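Search products, parts, notices
Go

Mundance Tidy Package: Grip Release Fault

23 October 2022 -- Khôi Lý, Product Support

The Mundance tidy package lets a two-armed robot pick up floor litter and handle a lined wastebasket. Units running release 148 have a known fault. Please read this page before ordering or updating. 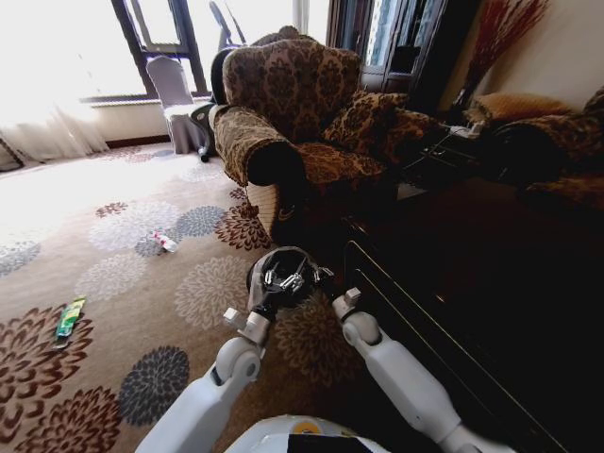

Litter pickup, living room carpet.

In September, Katherine Arango's service desk logged 61 reports of a gripper opening early. In each case the fingers closed on thin plastic, the force reading dropped as the film slid, and the controller took this to mean the load had been set down. It then opened the hand. Most drops were from low heights, but one cracked a container and spilled food on a rug.

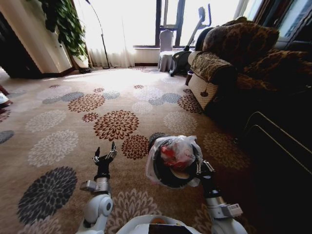 The fault affects bags, film and basket liners. Hard items such as bottles and cans are not affected. Either arm can show it.

Until the fix is installed, set maximum carry weight to "Light" and turn off two-arm lifts. Keep children and pets out of the work area -- the arm may jerk upward when the load lets go. 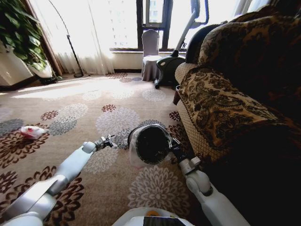
Release 1658 adds a second check on finger position before the hand can open. It is free for all owners and takes some 48 minutes to install. Do not cut power during the update. Run the grip test from the service menu afterward, and call us if it fails on either side.
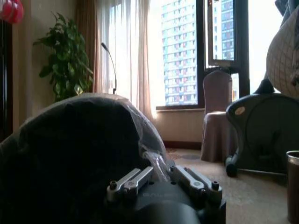 Wrist camera view, with plastic-wrapped object at left.

Support: Mundance Service Desk | Copyright 2022 Mundance | Back to top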